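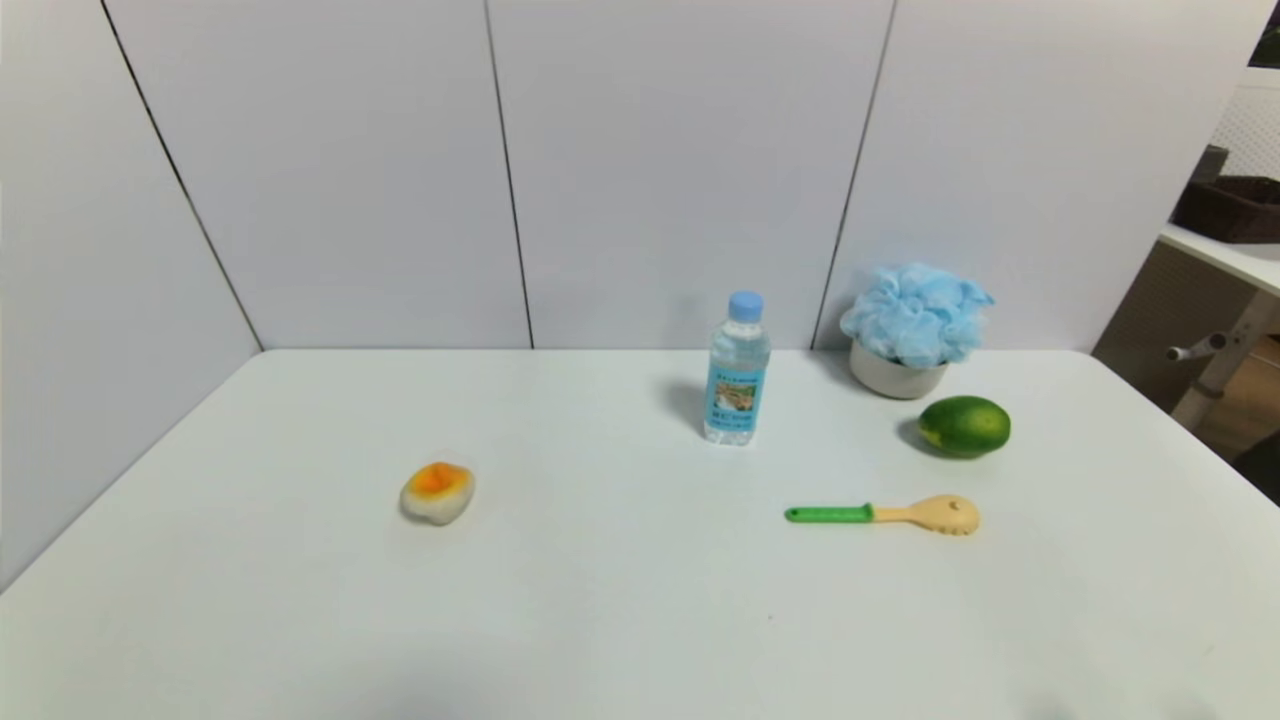 Abenezer Gebremichael doesn't buy the number, and he was one of the people who helped produce it. Ask him whether a robot policy trained on tabletop objects has learned to follow instructions and he will say that it has learned to pick up what is easiest to pick up, and that the instruction mostly comes along for the ride.

The number is 90 percent. It appears in the second line of the summary that the Cirora group put out in January, and it refers to how often their policy, given a short written command and a view of a table it had not been trained on, went to the right object and lifted it. Fotis Nikolaidis runs the evaluation side of Cirora. I went to see him at the Mundholm lab because I had read the summary three times and still couldn't work out what had been tested.

"It's a fair question," he said. "The summary is a page long. People read the page."

The method is simple enough to explain over coffee. Someone lays a handful of unrelated things on a plain white table. The robot gets a sentence. It has one try. Then the things are moved, the sentence changes, and it goes again. Cirora did that 899 times. The objects are household stuff and toys, a water bottle, play food, a toy spatula, chosen to differ in shape and softness.

Nikolaidis says the oddness of the mix is on purpose. "If I give it a fork, a knife and a plate, it can guess from the setting. Put a green toy fruit near a bath puff and there's no setting to guess from. It has to use the words."

I asked whether it really has to. On a table with so few things and so much open space, a policy that ignored the sentence completely would still be right some of the time by luck. What was that rate?

He had the answer, which I'll give him credit for, though it isn't in the summary. They ran the same policy with the sentence replaced by nonsense. It reached for the "right" object about 4 times in every ten. So the words are doing something. They are doing a good deal less than the headline suggests, because part of that headline would have been there anyway.

"I wanted that in the second line too," Nikolaidis said. "I lost that argument. It's in the appendix."

Gebremichael, who joined us halfway through with a laptop under his arm, was blunter. He spent most of the winter going through failures, and he thinks the failures were more useful than the score. Long, flat objects went badly. A spatula lying flat gives the gripper very little to close on, and the policy would often hover over the handle, drop down, and come back up with nothing. That counted as a miss. Fine. But in other runs it hovered over the wrong thing first, wandered, and ended up at the correct one before the clock ran out. That counted as a hit.

"You get one try, except you can change your mind in the air as much as you like," he said. "I'd call that a generous rule."

I asked Nikolaidis if he would call it generous.

"I'd call it the rule we wrote down before we started," he said. "You can dislike it. We didn't change it afterward."

That is a better defense than most labs can offer, and I mean it. It still leaves the reader with a success rate that mixes clean picks with lucky drifts, and no way to pull them apart from the published table. Gebremichael has tried. He won't give me his figure, as he hasn't had anyone check it, but he says it is lower and that he would be happier publishing it.

Then there is the table itself. White top, pale walls, even light. Few shadows are heavy and most objects stand out. Nikolaidis agrees that this makes life easy for the vision side, and says the next round will use clutter and a patterned cloth. I have heard some version of "the next round" at every lab I have visited in this line of work. The cloth had been bought, he told me. It hadn't been used.

What about other groups? The Risemine benchmark, which Cirora cites as the nearest comparison, uses bins instead of an open table and permits three attempts. A team working with the Lazaridis arm tried to repeat part of the Cirora test last year with their own objects, and got through 7 table layouts before they ran out of time on the machine. They wrote up what they had. Their results were worse. Nikolaidis thinks the camera height explains most of it.

"Could be," said Gebremichael. "Could also be that ours only works in our room."

I liked that neither of them seemed bothered by the other saying so. Nikolaidis pulled up the list of commands used in the test, and we read through it for a while. Most were of the form "pick up the" followed by a noun. A few asked for something by color. I found almost none that asked for one thing relative to another, such as the fruit nearest the bottle, and those are the commands that would show whether the policy reads a sentence or just spots a noun in it.

I said as much. Nikolaidis scrolled down, then up again.

"We had more of those in the pilot," he said. "It did poorly on them, so we took a separate look."

Where is the separate look?

"It isn't written up yet," he said. Gebremichael said he had a draft, and that it needed another month.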